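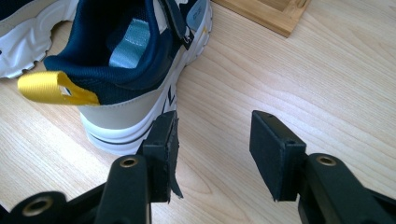 Vorkberg Opens Children's Shoe Exchange in Grultness Ahead of New School Year

GRULTNESS, August 21, 2018 - Vorkberg, the family goods retailer, announced today the opening of a permanent children's shoe exchange at its Grultness store. The service allows families to hand in sneakers, school shoes and boots that a child has outgrown and to choose a used pair in the next size at no charge. It will operate during all regular store hours.

The exchange follows a trial held in the store's former gift wrap area. Over 11 weeks, families handed in 960 pairs of children's shoes. Most were sneakers with hook-and-loop straps in the smaller sizes. Many showed little wear on the sole, and a good number still had clean linings.

"Young children change shoe size long before the shoe itself is finished," Vorkberg said in a statement. "Parents told us they had pairs sitting in closets that were too good to throw out, and they did not know where to bring them. The Grultness store now has a counter for exactly that purpose."

How the exchange works

Shoes are accepted at the counter beside the fitting benches. Each pair is placed on a table and checked by a member of the store staff while the family waits. The check covers the heel, the collar, the inner lining, the strap or laces, the pull tab if there is one, and the full length of the sole. Staff also bend the shoe at the toe to look for splits between the upper and the midsole.

Pairs that pass are brushed and wiped down, given a fresh insole where the old one lifts out, and left to air for 5 days before they are put on the shelves. Shoes are shelved by measured inside length, and the printed size is noted on a card for reference. Sizes differ a good deal from one maker to another, and families in the trial found the measured length easier to use.

A family may take one pair for each pair handed in. Families who have nothing to hand in may still take one pair per child, and staff will not ask for a reason. Households may hand in up to 10 pairs per visit. Larger donations, such as those from schools or day care centers, should be arranged with the store in advance so that space can be made for them.

What the store can accept

The exchange takes children's footwear of any brand, including sneakers, canvas shoes, leather school shoes, rain boots and winter boots. Shoes must come in matching pairs and should be dry and free of loose dirt. Scuffs on the heel or toe, faded fabric and light marks on a white midsole are acceptable.

The store cannot accept shoes with cracked soles, torn collars, missing straps or strong odor. Slippers, skates and shoes with cleats are also outside the service for now. Vorkberg will review the position on cleats after the fall sports season.

Straps and small repairs

Van Rooij, a shoe repair workshop in Grultness, will handle minor repairs for the exchange. The work is limited to straps that no longer hold, pull tabs that have come unstitched, and insoles that need to be glued down. During the trial, worn hook-and-loop fastening was the most common fault in shoes that were otherwise fit to be used again. Van Rooij will collect shoes from the store twice a month and return them ready for the shelves.

Pairs that are beyond repair will be passed to Jadent, a materials recovery company, which will separate fabric and foam from rubber where the construction of the shoe allows. Sneakers with several bonded layers are harder to take apart than plain canvas shoes, and Jadent will report to the store on how much of the material it was able to recover. Vorkberg intends to post those reports at the counter.

Fitting advice

Families using the exchange may have a child's feet measured at the fitting benches free of charge. Both feet should be measured while the child is standing, in the type of sock that will be worn with the shoe. Vorkberg recommends that parents check the inside of a used shoe by hand, press along the heel to see that it is still firm, and close the strap fully before the child walks in it. A pair that leans to one side when set on a flat table has usually taken the shape of its first wearer and is best left on the shelf.

Pairs taken from the exchange may be brought back at any time, and there is no need to keep a receipt.

Availability

The shoe exchange is open now on the ground floor of the Vorkberg store in Grultness. The remaining pairs from the trial have been moved to the new shelves, with the widest choice at present in sneakers. School shoes in the larger children's sizes are in short supply, and the store would welcome them in particular before classes resume.

About Vorkberg

Vorkberg sells children's clothing, footwear and nursery furniture. Its Grultness store includes a fitting area, a repairs desk and the children's shoe exchange.

Press inquiries may be directed to the Vorkberg communications office through the service desk of the Grultness store.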